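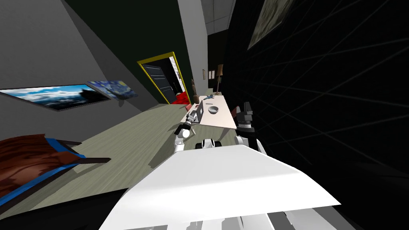
An open laptop on a pale desk

Plinari Shelf is a web tool that takes weekly till data from small food shops and turns it into category reports. I buy for a farm shop in Edham, with a chilled section that has grown a good deal over the past few years, and I have used Shelf since February. We pay for the middle plan. I have no connection with the company.

What it does

You upload a sales file from your till system, or let Shelf collect it overnight, and it sorts your lines into categories: cheese, yoghurt, cooked meats, juice, bread and so on. It then shows value and volume for each one, compared with the previous period and with the same period a year earlier if you have that much history. The middle plan also includes a benchmark, which sets your figures beside those of other independents in your region.

The plan costs £29 a month for one shop. There is a cheaper one without the benchmark, limited to 1,000 product lines, and a dearer one for groups of shops.

Setting up

Our file had 3,032 lines in it, many of them seasonal or long discontinued. Shelf matched most of them from the barcode. That left 700 without a category, mainly items we weigh or pack ourselves and goods from local makers who do not use barcodes. These had to be done by hand. There is a bulk edit screen, but it only lets you select what is on the current page, so the work took me two evenings and part of a morning.

Clear out your dead lines before the first upload. I did it afterwards and had to ask support to reset the account.

The reports

The main report is a table with a chart above it. You can switch between four, 12 and 52 weeks. I use the 12-week view most, as it smooths out bank holidays and the odd warm weekend. Value and volume are given side by side, and for me that has been the most useful part. Our butter sales looked healthy in pounds, but we were selling fewer packs than the year before and price rises had covered the drop. I could have worked that out from the till reports, though I had not done so.

The price band report is also good. It splits a category into cheap, middle and dear, and shows which band is growing. In yoghurt our middle band had been slipping for months while large plain pots were doing well, so I cut two flavoured ranges and gave the space to the big pots.

Waste is handled poorly. You can enter it as a weekly total for each category but not by product, and it cannot be imported. For chilled food that is a serious gap. I keep a separate spreadsheet.

The benchmark

This is the reason to pay for the middle plan, and I have mixed feelings about it. When a category has plenty of shops behind it, the comparison seems sensible. Milk and eggs are fine. In smaller categories such as goat's cheese or kefir, the figures jump from one period to the next in a way I do not believe. Shelf does not show how many shops are included. Support told me there is a minimum but would not say what it was.

Compared with Okoro

I used Okoro Retail for a year before this. Okoro has better stock control and handles waste by product, but its category reports are basic and have to be exported before you can do much with them. If ordering is your main problem, Okoro is the better buy. For deciding what to range, I prefer Shelf. Neither connects directly to our Orov scales, so counter sales have to go through the till first.

Support and reliability

Support is by email only. Replies usually came the same day and answered the question. The overnight collection has failed twice, and both times I found out by noticing a blank column. An alert would be an easy thing to add.

Who it suits

Shops with a wide chilled or grocery range, a tidy product file and someone willing to look at the numbers each week. A small shop with a few hundred lines would manage on the cheaper plan.

Good: value and volume together, price bands, quick to read once set up.
Bad: waste entry, bulk editing, thin benchmark in small categories.

Four stars out of five for the reports, three overall.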